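Emard two-finger grippers, set of 2: review after a summer of use

October 29, 2026

I've had these on my two-arm build since May, so I think I've earned an opinion. I paid 397 dollars for the pair, after giving up on the 2,284 dollar Flimutel set that everyone on the Ongate forum swears by (sorry, everyone!).

Mounting was easy. The screws were all in the bag and the instructions even made sense, though the print on the wiring page is tiny. What took me longest was routing the cables so they didn't snag every time a wrist turned. I left a big loop on each side and I'm glad I did.

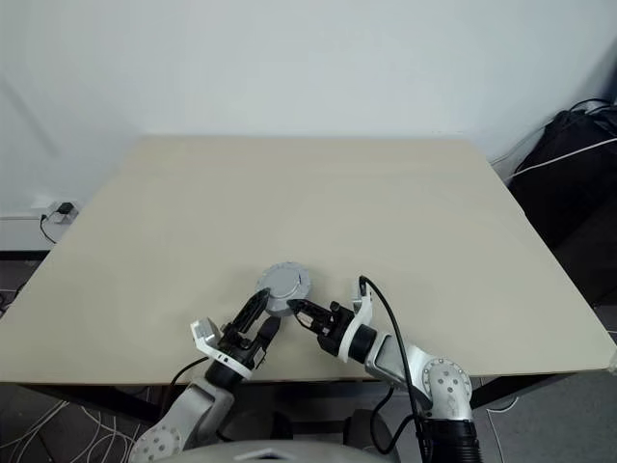 Both Emards at the gray container, one from each side.

My usual test is handling small round stuff, and the long fingers are great for that. They get down close to the tabletop without the wrist bumping into anything – my old Robles pair never managed it. The black finish is pretty glossy, and on my bench that means fingerprints everywhere. Doesn't hurt anything, but I notice it!

Passing things from one arm to the other is fussier. You have to line the jaws up really well, and I'm still tweaking my numbers on that.

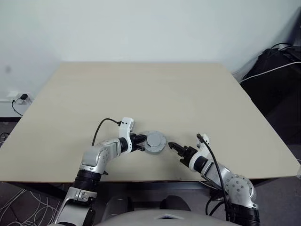

Gray disc in the left gripper, right jaws open.

Gripes? The software is clunky, and it forgot my saved positions twice after an update. I'd also love softer pads in the box – I ended up ordering mine separately. But for the money I'd buy them again, and I'm already eyeing a spare.

Four stars out of five.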